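Medberg Shared Workshop: two places open on the kitchen arm build
Posted Monday, February 19, 2018

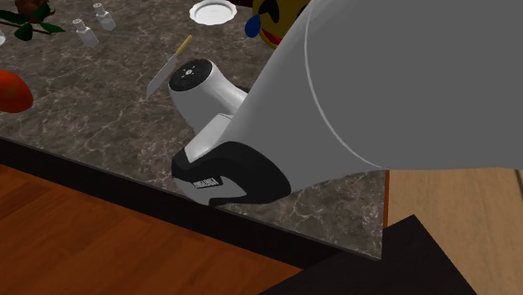
The arm at the counter in our simulated kitchen, knife and two small bottles set out on the marble.

We are looking for two people to join the kitchen arm group at the Medberg workshop. The group is building a counter-clearing setup at home scale: one arm, one bench, and ordinary kitchen things to pick up and put away. Most of the work so far has been in simulation. The next stage is to build the real bench and get the same tasks running on it.

The positions are unpaid. Tools, bench space and materials are covered by the group.

Place 1: Simulation

You would look after the kitchen model. Jobs waiting at the moment:
- Grasping thin, flat items. Knives and plates are the hard ones.
- Collision shapes for the counter edge. The gripper base gets too close to the trim when it reaches low.
- Friction settings for round objects, including fruit and the emoji ball.
- Tidying the scene files so a new person can load them without asking for help.

You should be comfortable writing Python and reading other people's code. Experience with a physics simulator is good but you can learn ours, which we call Skusolov. It has its quirks and the notes are patchy.

Place 2: Bench build

You would build the counter and cupboard section the arm will work at. The plans are drawn but the mounting plate still needs a proper design. You should be able to use a drop saw and a router safely, and do basic wiring. If you have made cabinets before, please say so. The workshop induction has to be done before you use any of the machines, and you can book it once you have been accepted.

Time

The group meets one evening a week from 7 pm, and expects members to put in a few more hours on their own. Simulation work can be done from home. Bench work can't. We would like both people to stay until the open day in July.

Who can apply

Anyone aged 18 or over. You don't have to be a workshop member to apply, but you will need to join if you are accepted. Membership is $55 a month, or $95 for two people at the same address. A formal qualification is not needed for either place. Some background in robotics is useful for the first one.

What to send

Write half a page or so telling us which place you want, what you have built or programmed, and which evenings you can't do. Photos or a link to your code are welcome. Please don't send a full résumé.

Leave it at the front desk in an envelope marked Kitchen Arm, or use the contact form on the workshop site and choose Rocha Room from the list. Applications stay open until both places are filled.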